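Handout 4: House rules for hand-held gripper work

Course notes, Evberg lab section. The Allenby checklist covers the rest, at 66 items, and you will be tested on it.

1. Wipe the round housings before each session. Dust and hairs settle there and feel very much at home.

2. Start with the jaws open and the target between the finger pads. Everything else on the table stays put - tomatoes included. 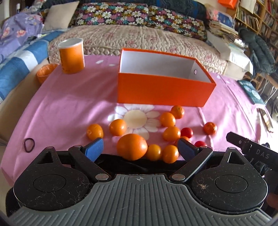 3. Set the container down before you start and leave it alone. Moving the box to meet the orange is cheating, however natural it feels.

4. Stop after 30 minutes. Tired wrists make creative data, and last February we threw out 278 takes of it.

5. Fruit is not to be eaten until the log is signed.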